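Sixty tries at a cup

10 Jan 2026

I said in November that I'd stop complaining about teaching robots by hand until I had done some of it myself. So I signed up for a few sessions at Prelel, where Itziar Llorente runs the remote control setup, and she put me on table clearing. Cups, bowls, a mug, toy fruit. You hold a controller, you move your own hand, the arm moves more or less the same way, and everything gets recorded.

The pitch is that you simply show it what to do. My trouble is with the word simply. I have picked up cups all my life and could not have told you how I do it until I had to do it with two stiff fingers and no feeling in them. A cup standing upright is fine. A cup lying on its side wants to roll, and whatever I did first, the second try was different, and the third was different again. I did 60 of those over two sessions. Itziar kept 39.
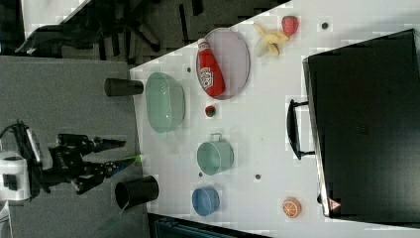
The other 21 were thrown out for hesitation, mostly. I'd get close, stop, back off and come in again, and she says a model trained on that will learn to dither. Fair enough. But the hesitating was me working out where the cup was, and I'm not sure you can cut it and still claim the machine is learning what I know. It's learning what I look like once I've already decided.

Florin Cozma, who has the next slot after mine, thinks I'm being precious. His view is that with enough examples the odd habits of any one person wash out. Maybe so. He has 143 good ones and they are smooth to watch, but he also sets his objects down in much the same places each time, and I'd like to see what the arm does when somebody else lays the table.

I asked when I could watch it run by itself. After the next batch of training, apparently. I've got one more session booked before then, bowls this time, and I'll write up the test whichever way it goes.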